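Triratia liquid handling, progress report to Menzies, October

Work on the pouring task stopped for 9 days after a grip fault on the arm. 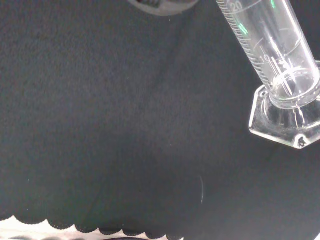 *Prepared by the project engineer, Triratia*

The gripper lost holding force in 6 of 49 transfers and dropped a vessel in 2 of them. No one was hurt. The spilled liquid was wiped up and logged. 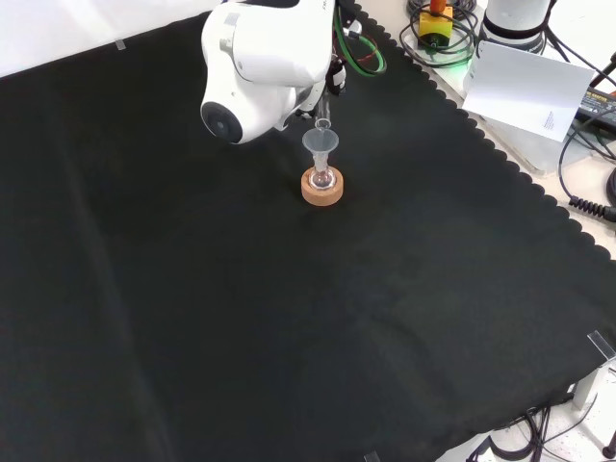
Lallel checked the force readings and found the closing limit had reset to its default after a power cut. Our startup check did not read that value. It does now.
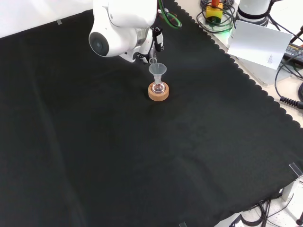
*Transfer through the funnel, vessel in the cork ring.*

Glass has to be kept clear of the arm's return path, and we have rewritten the setup sheet to say so. 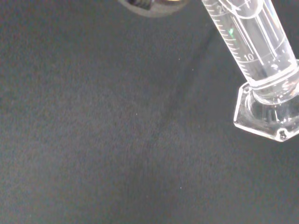 **Open items**

Trokberg still owes us replacement finger pads. The wrist camera does not flag a slipping grip, and we have no date for a fix.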